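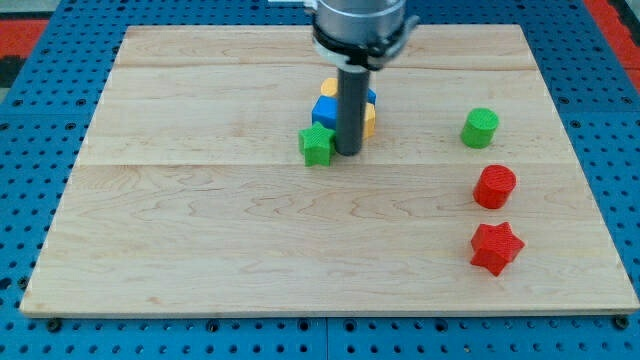

Kernstead Hard Wax Oil, 40 oz can
Item 326

Kernstead says one can covers 66 square feet in two coats. We'd plan on less. Open-grained wood drinks the first coat, and the number on the label always seems to come from a very smooth test board.

The label also says "food safe." So does nearly every finish on the shelf once it has cured, so we wouldn't pay extra for those words. Curing takes 5 days according to the maker - give it longer in January if your shop is cold.

What we do like: it wipes on with a rag, spot repairs blend in fairly well, and the smell is milder than the Prendholm oil we used to carry. It won't make a tabletop heatproof, whatever the leaflet hints. Use a trivet.

Sheen: satin only. The "matte" version is listed in the Kernstead catalog but we have yet to receive any.

Opened cans can't be returned. Lay used rags flat outdoors to dry before you throw them out - oily rags in a pile can catch fire.

Price checked Jun 12, 2021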